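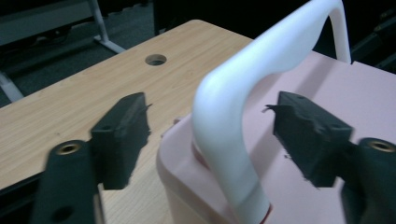 Une boîte rose à anse blanche, posée sur une table en bois clair.

Au Tandis, on range enfin les jouets (et on en profite pour trier !)

Je passais juste rendre deux livres, et je suis restée tout l'après-midi. La ludothèque du Tandis refait son rangement en octobre et, quand je suis arrivée, les étagères du fond étaient vides, les puzzles par terre et les boîtes en plastique alignées un peu partout. J'adore ce genre de bazar, alors forcément j'ai posé mon manteau.

Ma préférée, c'est la rose avec son anse blanche. Un rose pastel, un coin bien arrondi, une grosse anse toute lisse : je l'aurais volontiers emportée chez moi. Elle est destinée au coin des petits, avec les animaux de ferme et les cubes, me dit Bronwyn Cosgrove, qui mène le chantier. « Les enfants vont chercher leur boîte eux-mêmes et la rapportent à la fin, enfin, on y croit ! »

Au total, il y a 138 jeux à reclasser, plus de 20 puzzles à recompter pièce par pièce (bon courage, j'en ai fait un seul et il m'a pris une demi-heure) et 19 jeux trop abîmés qui serviront de réserve de pions et de dés. Les étiquettes seront en couleur, une par tranche d'âge, et les jeux de société longs passent dans la petite salle côté rue Sánchez, où l'on peut laisser une partie en plan jusqu'au lendemain.

Le prêt reste ouvert pendant les travaux, mais seulement à partir de 16 heures, et il faut demander au comptoir ce qui est déjà remis en rayon. Si vous avez à la maison une boîte empruntée au printemps et un peu oubliée sous un lit, c'est le moment de la rapporter. Moi, j'ai retrouvé un jeu de dominos auquel il manque le double six, et je le cherche toujours.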